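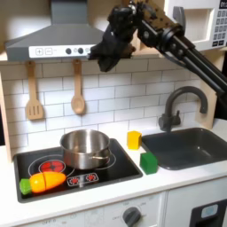
Chapter 3
Safe Working Limits for Arms in Shared Test Areas

After reading this chapter you should be able to:
state the difference between a rated speed and a permitted speed;
set out the limits of a test area in writing;
fill in a start-of-work record.

3.1 Scope

The rules in this chapter apply to a single fixed arm handling light objects at counter height. Mobile bases are dealt with in Chapter 5. Where a site has its own rules, the stricter value applies.

3.2 Rated and permitted values

The maker of an arm gives a rated speed and a rated load. Neither is a permission. The permitted value is set by the site, for one task and one layout, and lapses when either changes. At the Erndale test site the permitted load is 80 per cent of the rated load, and the permitted speed with a person inside the marked area is 63 mm per second.

A covering fitted over a gripper counts as part of the load. It must be weighed with the gripper — not estimated — and entered on the record.

3.3 The start-of-work record

The record used in this book is the Rewi sheet, as revised in June. It has one line for each check and is signed before power is applied. A sheet with a blank line is void. Completed sheets are kept with the task file; the Evel case in Section 3.6 draws on 332 of them.

Terms printed in bold are defined at the end of the chapter.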